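Skallari Mending and Laundry Group — minutes, September

Item 1. Garment rail
The blue-grey piece is up near the chrome pole, and everyone loved the soft look of it, especially the ribbed band. Agreed: knits get handled gently! 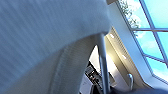 Page last changed: September, 12:00

Budget of $800 approved for a second rail — wonderful news. Pitkänen to quote. Colour still open; grey was popular.

Item 2. Metal fittings
Good long chat about screws, pins and keeping dust off dark metal.

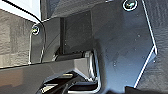

Item 3. Next meeting
Same room, September. Bring mending.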